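Karlijn Van der Linden
Jun 24, 2024

1/ I've now sat through enough "the robot learned to tidy the office" videos that I'd like to talk about who is doing the learning. A thread on teaching by remote control, and why I'm still grumpy about it.

2/ Set-up first. A person wears the kit, moves their arms, the robot's arms copy. Every joint angle gets logged along with the camera views. Do it a few hundred times, train on the lot, hope. The job at Vendunar was filing: open cabinet, file in, doors shut.

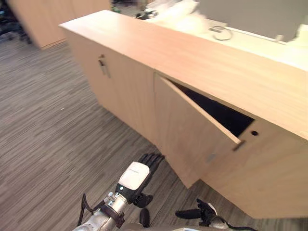

3/ Doors are where I lose faith in the sales pitch. You and I open a cupboard without a thought, mostly by feel. The operator gets next to no feel at all, so they drive by eye. Look at the size of that little silver handle against a hand with fingers that thick, then think about doing it through a headset with a bit of lag.

4/ And whatever the operator does to get by goes straight into the data. Hesitate before the handle and you've taught hesitating. Approach from a daft angle and that's now the angle.

5/ The batch I was shown had 700 recordings, of which 535 were kept. What happened to the other 165? "Operator error", apparently. Fine, but if a trained person fluffs it that often I'd like that number on the slide too, next to the success rate.

6/ Wrist cameras are supposed to fix the close-up problem. They help. They also spend a lot of their time looking at the robot.

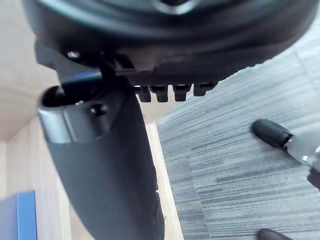

7/ Roel Dewulf replied that I'm being unfair, that the wrist view only has to be good for the last few centimetres before contact, and that throwing out bad takes is just what you do with any data. Fair on the first bit. On the second, I'd want to know who decides what's bad, and whether they'd decide the same after lunch.

8/ My other gripe is variety. You get one cabinet and one patch of carpet, then a claim about "offices". Moving the file a hand's width is a start. So is leaving it with a corner hanging over the front of the top, which changes the grasp completely.
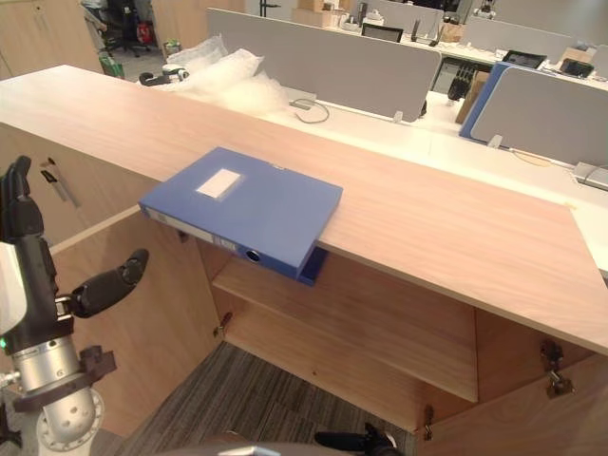
9/ Stiff box versus soft folder. I'd split these into separate results and I can't see why anyone wouldn't. A plastic file box keeps its shape when you grab it. A document folder with a pleated side gives, and the far end goes wherever it fancies.

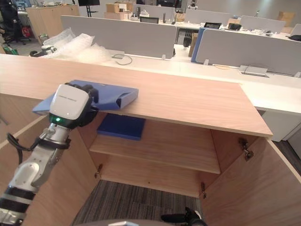
10/ What I'd ask for before believing any of it: a cabinet the model has never met, 113 tries, no restarts, all of them published including the dull ones. Kristof Groen has promised me a go at the controls in January. I expect to be terrible.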